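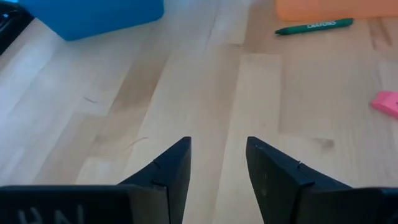
The view between the fingers at Skarnanbridge, with a green crayon still to be dealt with.

October
By the Usero newsletter desk

I'd gone to see Lionel Entwistle about money, and the first thing he did was put the kettle on. "You'll want to be sitting down for the gripper prices," he said. He looks after equipment for the small automation workshop at Skarnanbridge, where they're teaching an arm to tidy bits and bobs off a wooden surface, and he's the one who has to make the sums add up every year.

I asked him what people get wrong when they buy their first arm. He didn't need to think for long.

"They spend the lot on the arm," he said. "It comes in a lovely big crate, everyone gathers round, and then someone asks what it's going to pick things up with. Well, there's nothing left in the pot!"

His own first budget had one line for the arm and one for "sundries" (he showed me the sheet, and he's kept it pinned inside a cupboard door). Sundries was meant to cover fingers, cables, a mount for the camera, a spare camera and something to practise on. It lasted until spring. These days he writes every one of those out separately, and there are 34 lines on the sheet. I counted them while he was looking for the biscuits.

So what does he spend on now? Fingers, mostly. He sets aside £400 a year for fingertips and fixings alone, and he orders spares at the same time as the first pair. "Fingers get scuffed. They get knocked. If you're waiting a fortnight for a new one, that's a fortnight with a very expensive hat stand."

The practice things cost next to nothing, and he's cheerful about that. Crayons, blocks, plastic tubs, whatever the shop has. I'd wondered whether he ought to be buying proper test pieces and he pulled a face. "You can, later on. But a crayon rolls, it's thin, and if you lose it you've lost a crayon. I'd buy a box of those before I bought anything with a certificate."

We got on to the camera, which at Skarnanbridge sits down by the gripper. Lionel likes it there because he can see what's between the tips, but he'd budget for a second one looking at the whole work area. "From the wrist you only ever get part of a thing until you move. Half a tub. The bottom of a block. I held off on the second camera for almost 2 years and I wish I hadn't."

The one I really wanted to hear about was the Amham quote. Amham is the sister workshop, and they'd been offered a package with everything in it, five years' support included. Lionel read it on the train. "Good price for the arm. Then I got to page five and the support didn't cover the gripper. That's the bit that touches everything!" They went back and asked, and the supplier put it in for a bit extra — he wouldn't tell me how much, and I did try.

Would he buy second-hand? For the bench and the shelving, always. For an arm, only if he could see it run and go home with the controller and the paperwork. Next on his list is a better light, then a lockable cupboard, and after that he'd like a chair that doesn't tip.

He's happy to send the blank budget sheet to anyone who asks at the workshop.

Comments

Ackroyd
We did exactly the same with "sundries". Ours was gone by Christmas. Does he put training time on the sheet or is that someone else's pot?

Usero desk
I asked him! It's on there, line 5, hours and not pounds.

benchend
Agree on the second camera. Would add a decent extension lead, we forgot ours.

M at Amham
Can confirm about page five. The rest of us had stopped at page three.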